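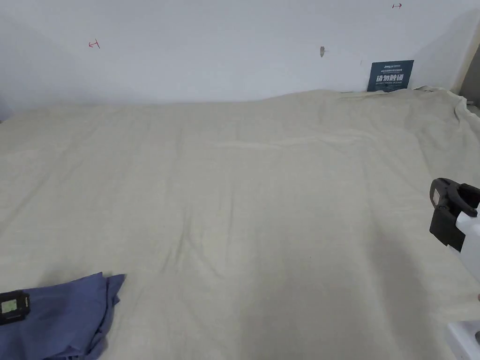 4.2 Comparación de pinzas sobre tela

Lectura: 4 min

Se compararon dos pinzas manuales, Piveo y Stiner, en la tarea de tomar una tela por un pliegue. La superficie de prueba fue una tela beige extendida junto a una pared blanca (Figura 3), con arrugas suaves y poco profundas. A. Ibrahim realizó 184 intentos con cada pinza, siempre con la misma apertura inicial de 90 mm. Con Piveo los fallos se concentraron en las zonas más lisas, donde los dedos resbalan sin formar pliegue. Con Stiner este efecto fue menor, pero el cierre es más lento.

Figura 3. Pinza de dedos negros y cuerpo blanco sobre la parte derecha de la tela.

Compartido 1,308 veces

Contacto: A. Cárdenas | Volver arriba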